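Accueil | Le foyer | Actions | Rapports | Contact

Rapport d'avancement — Tri et réduction des déchets dans les chambres
Foyer Gimside, à l'attention de la fondation Saarela
Période : janvier à mars

1. Rappel de l'objet

La subvention porte sur les déchets produits dans les chambres des résidents, à l'exclusion de la cuisine commune et de la buanderie. Au départ, chaque chambre disposait d'une seule poubelle et tout y allait ensemble, emballages, restes de goûter et mouchoirs. Le sac était fermé et descendu sans tri.

2. Travail réalisé

Les 6 chambres du premier étage ont été suivies pendant trois mois. Les sacs ont été ouverts le mardi matin, sur une bâche, et leur contenu réparti entre briques et cartons, plastiques souples, restes alimentaires et divers. Nous avons relevé 567 articles au total. Les briques de boisson et les gourdes de compote ou de jus forment le groupe le plus important, avant les sachets et les filets de protection des fruits.

Cela s'explique par les habitudes des résidents. Beaucoup prennent une collation le soir, dans leur chambre, et la poubelle est placée à côté du lit. Les petits formats individuels sont pratiques mais laissent beaucoup d'emballage pour peu de contenu — une brique de lait de 125 mL, par exemple, prend autant de place dans le sac qu'un fruit entier. 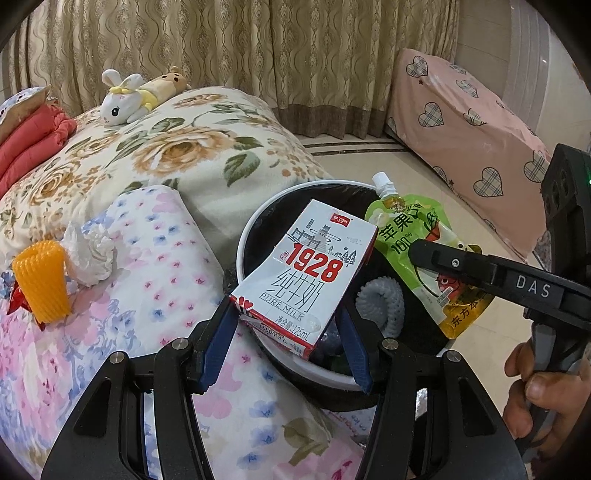
Les gourdes posent une difficulté particulière. Le bouchon est rigide, la poche est souple, et les résidents ne savent pas dans quel bac les mettre. La société Ronow, qui assure la collecte, nous a demandé de les laisser pour l'instant avec les ordures ménagères. Les briques vides et aplaties sont acceptées avec les emballages.

3. Ce qui a changé

Un second bac, à couvercle jaune, a été installé dans le couloir, près de l'ascenseur. Trois résidents l'utilisent tous les jours. Les autres continuent de tout jeter dans la chambre, surtout le soir. Les sacs noirs ont été conservés pour les poubelles de chambre. Un essai de sacs transparents Ornari a été arrêté en février, car ils se déchiraient au bord du seau.

4. Suite prévue

— Ajouter un petit bac à emballages dans chaque chambre suivie.
— Proposer le lait en bouteille d'un litre au réfrigérateur de l'étage.
— Refaire un relevé complet avant l'été, avec la même méthode.

Le solde de la subvention couvre l'achat des bacs. Nous ne demandons pas de rallonge à ce stade.

Documents récents
Rapport d'avancement — Compost du jardin
Consignes de tri à l'étage (affiche)
Compte rendu de la réunion des résidents
Budget prévisionnel du foyer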